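Home Archives Search Subscribe Help

We use cookies to remember your list settings. Accept / Manage

Lornow Family History list
Subject: Re: Keeping the old computer going for the parish scans

Hello everyone, and especially whoever is still awake and fretting over this at the other end of the state,

> I've got 1,436 pages of parish registers scanned and the whole lot lives
> on one old desktop that's getting slower by the week. The index is in
> Rakano, which won't open on my daughter's new laptop. Do I pay to have
> the old tower fixed, buy something new, or just print everything and
> hope? The shop quoted me $262 for a refurbished machine and I nearly
> fell off the chair.

I've been turning this over since breakfast, so forgive the length. My first thought is that the scans and the computer are two separate worries, and the scans are the one to deal with this week. Please copy the whole folder onto an external drive before you do anything else. I bought a Delon one for $49 when I was doing the Zerouali Street cemetery photos, and it has been back and forth to my sister's place in a biscuit tin ever since. Mine was far more room than I needed, too.

Then make a second copy and leave it at somebody else's house. I know we all say we'll do this and then the kettle boils and it's Christmas!

As for the index, have a look in Rakano under the File menu for an export option. My version (a very old one, I should say) will write out a GEDCOM file and also a plain comma-separated list, and the plain list opens in any spreadsheet. You'll lose the coloured flags and possibly the longer notes, so check a few of the long ones against the original while you still can. I lost a lovely note about a shipwrecked organ that way and had to go back to the microfilm for it.

Once that's safe, you can be a good deal braver about the tower. Desktops of that age are friendly things inside. The memory unclips, the drive usually slides out of a cage, and the processor sits under a little lever, although I'd leave that last one alone unless you have a good reason.

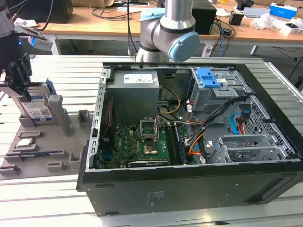
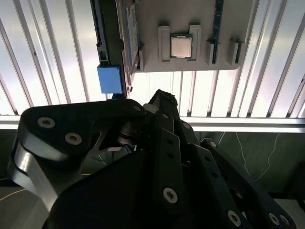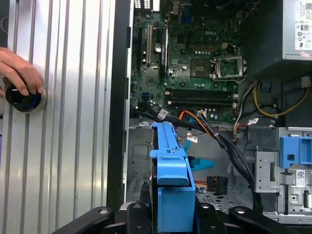 First, an open tower with its processor socket empty; second, a processor and a blue memory module in a holder; third, a blue drive carrier inside a tower.

If yours is only slow, and not making horrid noises, I'd ask the shop what a bit more memory or a solid-state drive would cost before agreeing to the $262. Do ask them to hand back the old drive whatever you decide, and write on it in marker what it is. I have a drawer of unlabelled ones and it's a sorry sight.

I wouldn't print the lot, by the way. Ink is dear and the paper goes wavy in our humidity. But I did print the index to my own parish (it came to 48 pages, double-sided) and put it in a ring binder, and I've used it more than I expected, mostly at the kitchen table with a cuppa and a pencil behind my ear.

One question back to you: are your scans TIFFs or JPEGs? If they're TIFFs, keep them exactly as they are and make smaller copies for sharing. And do they cover the baptisms after the flood? I've been looking for that stretch for years and would happily swap you my burial transcripts, which are tidy up to the new churchyard and a bit of a dog's breakfast afterwards.

Warmest wishes, and do tell us how you get on,
A fellow Lornow lister

Last updated: September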